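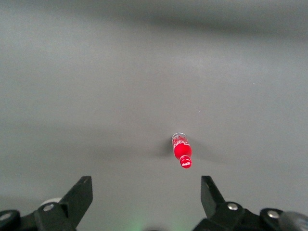

11 April 2021, Rinthorpe bench

Quiet in here on a Sunday, so I have time to write up the week properly instead of scribbling it on the back of a pick sheet. Small bottles are still the item everyone asks me about. A crate will stay where you put it, bless it, but a bottle on its side has its own ideas, and the arm has to come in square across the body with the fingers well open before it closes. I've put the approach height up by 2 mm and slowed the last bit of travel. We'll try 25 picks at that setting before I touch anything else (Benjie, please don't touch anything else either!).

Had a long and rather lovely chat with Aileen Buenaventura over tea on Thursday. She did hand sorting on the Flulden line for years and she tells me her wrists are glad of the change, but she misses the talk. With four of them round the table you heard everybody's news, and now it's two people minding the cell with a guard between them. I hadn't thought of that when we drew the layout, and I should have. Moving the second screen so both operators stand on the same side would cost us one long cable and an afternoon, so I've asked Benjie Baluyot to price the cable.

She also wants to be able to stop the arm and shift a bottle herself without calling one of us over. Quite right too. Nel training covers it, 36 pages, most of them dull, and I've said I'll go through it with her and whoever else fancies it.

Still to do: new finger pads from Ukevel, chase. Ask the night shift what they think, as they haven't been asked since January.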